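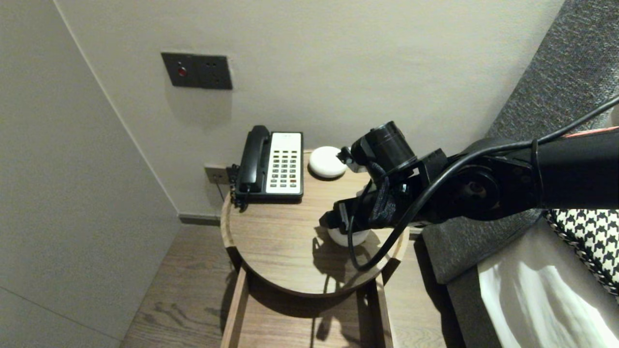 Cabling was the line in our budget I got most wrong, so I'll begin there. When I drew up the Stomunar equipment list I put down the arm, the gripper, a base, and a single row called "leads and sundries", which I filled in with a number I'd more or less plucked out of the air. The trouble is that a cable on an arm isn't a thing you buy once and forget. It has to be long enough for the furthest reach, and then all that spare length has to go somewhere when the arm is folded up close. In Figure 4 you can see the thick black one running down in a wide curve over the round side table and back towards the wrist, with a desk phone and its own coiled cord standing only a little further back. I had priced for length. I hadn't priced for clips, sleeves, spare connectors or the afternoons spent moving a loop from one side of a joint to the other (quite a few afternoons!).

The first quote we asked for came from Draris and covered the arm and its controller, nothing else. That's a perfectly fair way to quote, and I'd have known it if I had read the second page. Our gripper came on a separate order, and the mount between the two came on a third, which meant three lots of delivery and three sets of paperwork going through the purchasing office at Crabtree. The gripper order alone was £2100. I mention the sum mainly so that anyone planning a similar project can see how it compares with the next one, because the small stuff we bought to go round it came to £502 before we stopped and had a proper think. That second sum was brackets, straps, screws, tape, cable sleeve, one replacement connector, and a box of foam pads that I still believe in, though I can't point to anything they've done for us.

My advice, for what it's worth, is to give mounting bits their own row. Small brackets and fabric straps like the ones round our wrist joint and gripper mount look like afterthoughts on a spreadsheet, and I'd been treating them that way, lumping them in with stationery. They each need choosing, ordering and fitting, and they wear out or get swapped when you change your mind about where something should sit. Ovidiu Filip, who shared the planning with me, was in favour of a fixed allowance per arm from the start. I argued for ordering as we went. He was right, and he has asked me to put that in writing, so there it is.

The furniture was the other surprise. We wanted tasks set in a bedroom like the ones at the Tesley, which is the sort of mid-price place where the side table is small and has to hold the phone and whatever else the guest puts down. I had assumed furniture would be the cheap and easy part of the whole budget, and in money terms it was. In planning terms it caused more bother than the controller. A round top with a raised rim is lovely to look at and awkward to plan for, as the fingers have to come down inside the rim to get at anything small and low, and when there's a phone towards the back you've lost a good slice of the surface before you start. Put a bed alongside, with an upholstered headboard and soft white bedding, and the arm's approach from that side needs thinking about too. None of this appears in a supplier's reach diagram, where the arm stands in the middle of a lot of clean white paper. We ended up drawing the bed and the table on a big sheet of card at full size and shuffling it about on the floor, and I'd do that again before signing for anything. It costs next to nothing and it would have changed our order.

Sockets deserve a word as well. We had plenty of power in the building and hardly any of it where we wanted it. If the room you're fitting out has its sockets in hotel positions, up by the bedside or tucked down low behind the table, then those are handy for lamps and phones and not much help with an equipment rack. Ask early what the electrician will charge and how long the wait is. Ours was 6 weeks from asking, and the arm arrived in the middle of it, so it spent the remainder of that time in its crate in a corridor while people hung their coats on it.

As for timing, we planned for everything to be bought by October and left ourselves 8 weeks at the end for late deliveries, all of which we used. I had pencilled in that stretch as slack and then quietly let other jobs drift into it, which made a muddle of the testing rota. If you have a funding year that closes on a fixed date, work backwards from the slowest item and not from the dearest. The slowest thing on our list was a pack of connectors that cost less than lunch.

We didn't buy a service contract. I went back and forth on this and I'm still not sure. The yearly fee would have swallowed what we had set aside for spare fingers and a second cable, and with one arm and a fairly patient group of users we felt we could live with the odd idle day. A team with several arms, or with paying guests wandering about, might well add it up differently. What I would change is the order in which we asked for prices: cable, mounts and spares first, then the gripper, then the arm. Ovidiu has since redone our planning sheet that way round, with a separate row for everything that hangs off the wrist, and that's the version we're using for the second room.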